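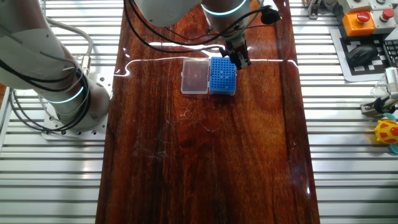 nodlow-bench mailing list
Subject: Re: Re: wrist view finds racks that aren't there
From: Thu Từ

Replying inline because there's a lot in here and I only have opinions on most of it.

> We finally have both arms bolted down and talking to Tivalen, and the
> overhead gripper picks the tip rack fine when I jog it by hand. As soon
> as the wrist camera takes over it goes hunting. Twice on Tuesday it
> closed very carefully on a patch of bare table. The confidence score
> was excellent both times.

The confidence score is always excellent. I have stopped inviting it to meetings.

> I've redone the hand-eye calibration 4 times. Same result to the
> millimeter. I've also swapped the camera cable, then swapped it back.

If you get the same answer four times then the calibration is fine and you can leave it alone. It's a comfort to redo it, I know. What you have is a shiny table. We run ours on varnished wood too, and for the first month every reflection on it was an object as far as Tivalen was concerned.

> Is there a sane order to bring one of these up from scratch? The
> Ferkico manual starts at chapter 3 and assumes I've read it.

Chapters 1 and 2 are about unpacking. You didn't miss much. This is the order I go in, starting with everything powered and the arms parked:

1. Push both stops, one at a time, and check that both arms refuse to move each time. Then release them. If the stop button has ended up behind a monitor, move the monitor.

2. Go around the base plates with a wrench. Slotted aluminum is lovely to mount things on and it lets go of them just as easily. I check ours every 50 hours, and the left arm is always the one.

3. Dress the cables before you teach any points. Run the wrist through its full turn at low speed with a hand near the stop and watch the loops. Too short and you pull a connector. Too long and the loop hangs down by the fingers and gets into the wrist view, and then you have a new thing being detected as a rack.

4. Clear the calibration mat. Ours collects the mouse. Mat flat, nothing on it, and don't bother looking at the numbers if a corner has curled.

5. Put down the clear box and the blue rack and bring the overhead gripper in over them, slowly, fingers pointing down. Stop short. Look at it from the side with your own eyes. You want the fingers square to the long edge of the rack before any software gets a vote.
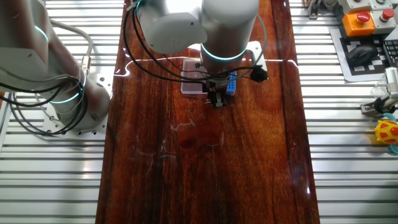

6. Now the wrist camera. Park the wrist over bare table, as low as you'd go for a pick, and save a view with nothing on it to hold. This is the step everyone skips, me included, and it would have saved me most of December.

What you're after in that view is everything that might pass for an edge. On our table it's the white glare down the left side, which changes shape every time the wrist moves, and a long dark line running across the wood on a slant. The line is straight and it has good contrast, and to an edge finder that's practically a rack already.
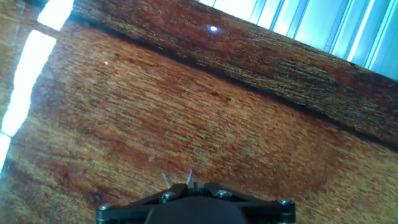 The fix for the line is dull. There's a minimum edge count in the Gape settings file (gape.conf, under "pick"), and it ships at 3. A rack face has rows and rows of holes, so ask for a lot more than that. We have it at 21 and the line has been left in peace since. Restart Gape afterward. It reads the file once at startup and then never speaks of it again.

The glare is harder. Turn auto exposure off first. With it on, the camera sees a big white streak, darkens everything to be polite, and the holes in the rack close up. I set ours by hand at 3,000 microseconds with the rack in view and haven't touched it. You'll probably want something different depending on your windows.

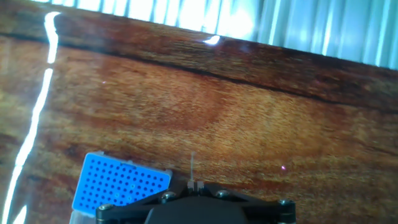
Also mask the top of the wrist view, beyond the far edge of the table. There's never anything to pick up out there and it's the brightest part of the image by miles. And if you can, keep your racks off the side where the streak falls. A blue rack next to glare is fine. The clear box is a misery anywhere, and I still place that one from a taught point with no vision at all. I'd call it a temporary measure but the file is named "temp_final".

> Would a matte mat over the whole table just solve it?

Yes, most likely. We have one on order. Tape the corners down or the fingers will catch it, and redo your pick heights afterward by the thickness of the mat, which I mention because of a rack I used to own.

> One more: does the teal ring on the wrist mean anything is wrong?

Not on ours, it's teal all day. Check the color table in the back of the arm manual for your firmware though, the version I have disagrees with itself.

Send me your gape.conf if 21 doesn't do it. And the empty-table view, please, at pick height, before you calibrate a fifth time.

Thu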